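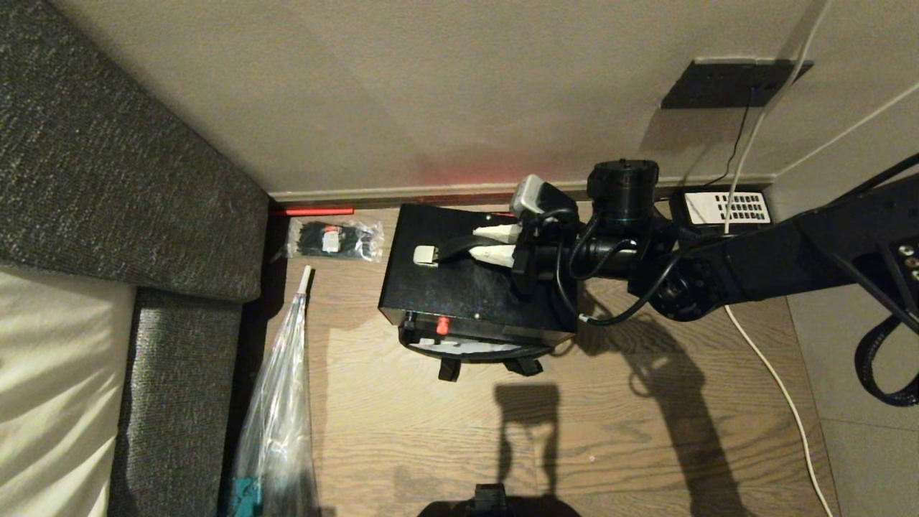
Baseboard convection heater short cycling, low wattage zone

kmrema
Posted 2024-01-09
Living room zone is a single 700 W electric baseboard unit on a Zillholm line voltage thermostat, set to 58 overnight. Since October the relay clicks on and off every 2 minutes once it gets near setpoint. Room temperature is steady on a separate thermometer. Is this a fault or normal for this model?

starnen_hvac
Normal. Electronic line voltage stats use proportional control. Near setpoint they pulse the load on a short fixed cycle and vary the on time. The old bimetal ones swing several degrees and click far less often, so people notice the change after an upgrade.

M Phelan
Disagree that it should be that fast with a relay. Short cycles are fine on a triac model, which has no contacts to wear. Relay models normally run a much longer cycle. Check whether there is a cycle length setting in the installer menu. Ours was set to the fan heater option, wrong for convection.

starnen_hvac
Fan-forced heaters are the ones that need the long cycle. A short cycle stops and starts the fan motor all night. If he is on the short setting, it is the baseboard one.

M Phelan
Fair, I had that backwards. I would still want the long cycle on a relay. Contact life is rated in operations, and a resistive load at 700 W is light but it adds up over a winter.

tmugo
Also check clearance. A sofa pushed over the heater traps warm air and trips the high limit, and that sounds like a click too - but from the heater end, not the wall.

kmrema
Click is from the wall. Heater has clear space in front and above. Found the menu: cycle was on "short", power level reading 100 at startup and dropping as it warms. Changed to "long" and it clicks much less. Temperature now drifts by a degree either way.

starnen_hvac
Expected. I would put it back to short and live with the noise.

M Phelan
I would leave it on long.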